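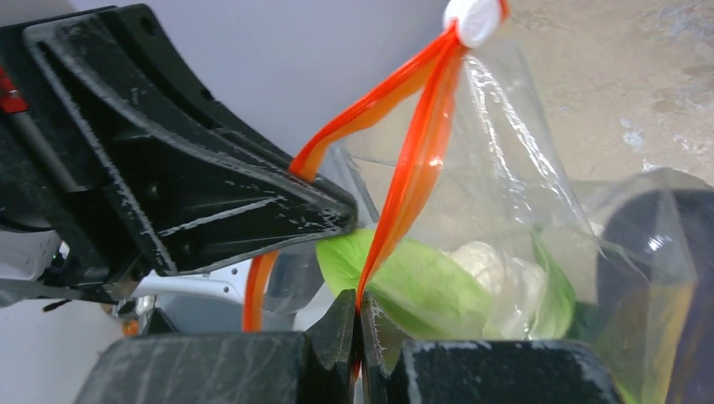
Speaker notes, Kirnley household skills evening
Prepared for the Dimside session, November 24, 2021

We use cookies to remember your settings. Accept / Manage

Bags and closures: notes for a 16-minute talk

Start without the slides. Hold up a full trash bag by its drawstring and let it hang for a moment. Ask who has had one of these snap on the stairs. Wait for hands.

Main point of the first part: the closure decides how you should carry the bag. People look at the size and the thickness and forget the top.

Drawstrings first. The orange one on the slide is thin, flat plastic. Flat plastic pulls well in a straight line and badly over a hard edge, so keep it away from door handles and the rim of the can. Two strands, and you want the load on both. If one strand is shorter, even them up before you lift.

Show how to do it slowly. Pull both loops out, gather the neck, then lift from below with the other hand. Most people here will already do half of this.

Hanging bags. I keep mine on a clip inside the cupboard door. At Viklund someone asked if a clip weakens the string. I have not seen it happen with light contents. For kitchen waste I would still use the can.

Mention cost here if the group seems interested. I went through 100 drawstring bags between spring and October, and 6 of them tore. All the torn ones had been overfilled. Do not spend long on this. The Fastell group got stuck on prices and we lost the ending.

Pass the sample bags down both sides of the room. Ask for them back.

Second part, zip-top bags. These are for small things you want to find again: screws, spare buttons, charging cables, craft bits. Clear plastic means you can skip the label most of the time.

A colored seal helps. Red-orange shows up well on a beige floor or in a dark drawer, and you can tell which end is the top. Run finger and thumb along the strip from one corner to the other, then go back over it once. Press the air out first – flat bags stack, puffy ones slide around.

If a bag is crinkled it can still be used. Smooth the part near the seal and check that the strip meets the whole way along.

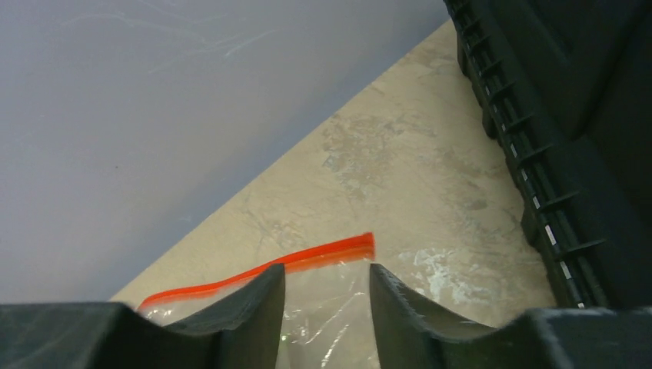 Sorting on the floor

Clear a patch of floor and put everything down on it. Closed bags go to the left, open ones to the right, anything with a hole goes straight out. Kneeling mat for those who need one.

Questions, then hand out the sheet.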